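4. Half year disclosure and the reaction of small shareholders

In this section we look at how three listed companies, Jastivov, Mestance and Jitpraphai, presented their half year results, and how the wording of the result announcement was connected with trading by small shareholders in the following weeks. The companies were selected because all of them publish unaudited interim accounts, and because each of them changed the format of its announcement during the observed period.

4.1 Data

We collected the interim statements from the company websites and compared them with the versions filed at the exchange. When the two versions differed, we used the filed one. Small shareholders are defined as holders of no more than 2550 shares at the opening of the reporting window. The window is 90 days long and it starts at the end of the half year. Dividends paid inside the window were added back to the return, so that the ex-dividend drop in the price is not read as a reaction to the result.

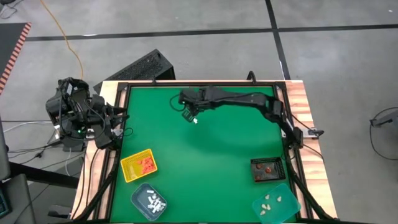 Zollberg, September

The first observation concerns the order of the figures. Jastivov put profit after tax in the first sentence of its announcement, and revenue appeared only in the notes. Mestance did the opposite. It opened with revenue, which had increased, and mentioned the lower pre-tax profit on the second page, after a long paragraph about exchange rates. We can not say that this order was chosen with the purpose to mislead. The same order was used by Mestance in the years when profit was growing too. However, the small shareholders of Mestance sold later than the large ones, and the delay was up to 30 trading days.

For Jitpraphai the picture is less clear. The company published its result after the close of trading, together with a change in the depreciation policy. These two pieces of news can not be separated with our data, therefore we report the estimate for Jitpraphai but we do not interpret it. 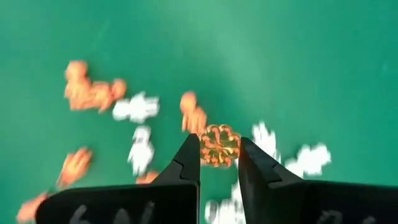
Figure 2. Gold-colored openwork ornament held between gripper fingers over a green surface.

4.2 Operating profit and one-off items

A difficulty in reading interim accounts is the treatment of one-off items. The sale of a building, for example, may be included in operating profit by one company and placed under other income by another. We recalculated the operating profit of all three companies on one basis, with gains on the sale of fixed assets taken out. For Mestance this makes almost no difference. For Jastivov the recalculated growth is clearly weaker than the published one, and finance costs take a larger share of what is left.

Small shareholders seem to follow the published number. Their net purchases of Jastivov shares increased in the days after the announcement and returned to the usual level before the window closed. Large holders did not show this pattern. One possible explanation is that large holders read the notes, where the sale was described correctly and with enough detail.
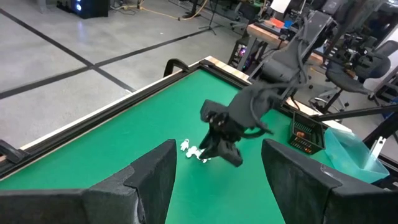
Figure 3. Black gripper above two small white objects on the green tabletop.

4.3 Limits of the comparison

The sample is small and the results should be read with caution. Inflation was high in the period, and a nominal growth of profit can be a decline in real terms. None of the three companies gave inflation-adjusted numbers. We also had no access to orders that were placed but not executed, so the intention of the shareholders is known to us only in part. 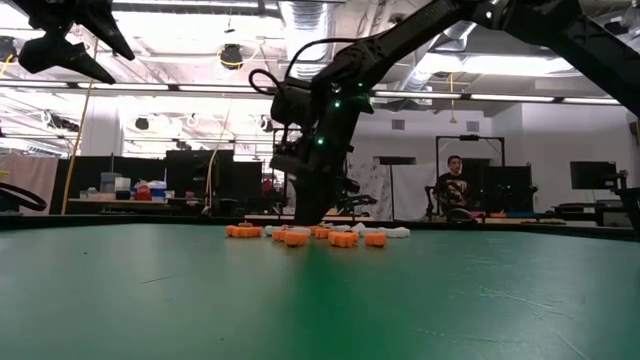
A further limit is the tax charge. Interim tax is normally an estimate, and it is corrected at the end of the year. Mestance corrected its estimate upward in both years for which we have full accounts, and its profit after tax for the half year was therefore too high when it was first published. For this reason, the regressions in Section 5 use pre-tax profit. The results with profit after tax are given in the appendix and they have the same sign, but the coefficient for Mestance is not significant.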